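Can it tidy a bedroom yet?

Anyone with children knows the job. There's a bed, there are toys and bits of packaging all over it, and there's a box that some of it should go into. It takes a grown-up a few minutes and a lot of sighing, and I've come to think it's the best test of a household machine going!

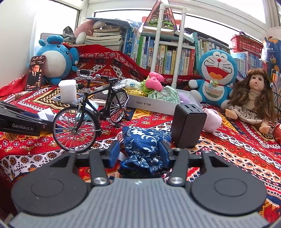 Words: Edgars Mockus | Ullilcombe Newsletter, March

So, can machines do it? Partly, and I'm delighted to say the parts are getting bigger. Picking up a scrunched cloth used to be the sort of thing that ended a demonstration early. Cloth has no proper shape, it changes the moment you touch it, and it looks different every time you put it down. The Kollema group at Katene has now gathered 533 short goes at tidying, all done with hand-held grippers, and their software learns from how people's hands go about it.
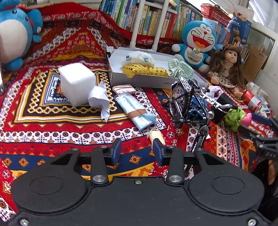 Soft toys are the easy end, as they forgive a clumsy squeeze. Thin things are harder (paper, packets, anything that crackles), and a model bicycle is all spokes and corners, so where do you even take hold? I tried the grippers myself for over 2 hours and came away with a new respect for my own thumbs.

Would I leave one alone with the spare room? No, not this year. But I'd love to watch it have a go, and Erorero, their next round of trials, starts on laundry.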